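Canister vacuum cleaner

A canister vacuum cleaner (also called a cylinder vacuum) is a suction cleaner in which the motor, fan and dust container sit in a separate body that rests on the floor. The body is joined to the cleaning head by a flexible hose and a rigid wand. The type differs from the upright cleaner, in which motor and head form a single unit pushed by a handle.

Construction

The body holds a motor driving one or more centrifugal fan stages. Air drawn through the hose passes into a bag or bin, then through a pre-motor filter, the fan, and an exhaust filter before it leaves the casing. In bypass designs the motor is cooled by a separate air stream. In flow-through designs, common in household models, the filtered working air also cools the windings, and a blocked hose can therefore lead to overheating. Most household units have a thermal cutout for this reason.
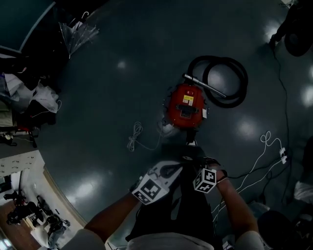
Hoses are generally made of a plastic sleeve over a helical support, which keeps the bore open when the hose is bent. Crush resistance and flexibility work against each other: a closely pitched helix resists collapse but adds weight and stiffness. Leakage at the hose cuff is a common cause of lost suction in older machines and is often mistaken for motor wear.

Wands are made of chromed steel, aluminum or plastic. Two-piece wands are joined by a friction taper or a spring button. Telescopic wands use a sliding inner tube with a row of detents.

Airflow and suction

Performance is described by two quantities that cannot both be at their maximum. Sealed suction is the pressure difference reached with the inlet closed, when no air moves. Open airflow is the volume moved with the inlet unrestricted, when the pressure difference is at its lowest. Useful cleaning takes place between these limits. The product of pressure difference and volume flow is the air power, normally given in watts. It peaks at an intermediate opening and falls off on either side.

In the procedure used by the Lasberg test house, a machine is run until its motor temperature settles, after which readings are taken through 14 calibrated orifice plates. A sample unit of the Cendura canister gave a peak air power of 218 watts with a new bag. With 200 grams of test dust loaded, the same unit showed a marked drop in flow but little change in sealed suction. Morris attributed the difference to fine particles closing the pores of the bag wall, which restricts moving air but does not affect a closed system.

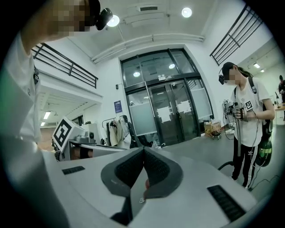 Hand-held gripper with two dark gray padded fingers.

Dust separation

Bagged machines use paper or nonwoven fabric. Nonwoven bags hold their airflow longer as they fill, since particles are caught through the depth of the material as well as at the surface. Bagless machines rely on a cyclone, in which the air is spun so that heavier particles move to the wall and drop into a bin. Small cyclones turn the air through a tighter radius and separate finer dust, but each carries little air, so several are placed in parallel.

Water filtration is a less common method. Incoming air is forced through a bath, which wets the dust and retains it. Hydrophobic particles may pass through in bubbles – a secondary filter is usually fitted downstream.

Cleaning heads

The plain floor head has a flat sole and a brush strip that can be raised or lowered. Lowered, the strip lifts the sole clear of a hard floor and reduces scratching. On carpet it is raised so that the sole seals against the pile.

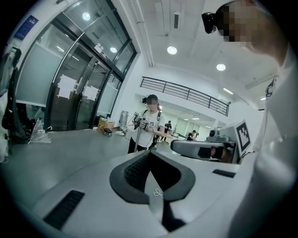
Powered heads add a rotating brush driven by a small motor or by an air turbine. The electric version needs conductors in the hose and wand. The turbine version needs none, but takes part of the available airflow and slows down on deep pile.

Maintenance

Routine work consists of emptying or replacing the dust container, cleaning the filters and checking the hose for obstructions. Washable filters must be fully dry before they are refitted.

See also

Central vacuum cleaner
Cyclonic separation
Upright vacuum cleaner

References

Morris, Eifion. Orifice Testing of Household Suction Cleaners. Lasberg.
Nicholas, Cadi. Hose and Wand Design. Sandhu.

This page was last edited on November 17, 2020.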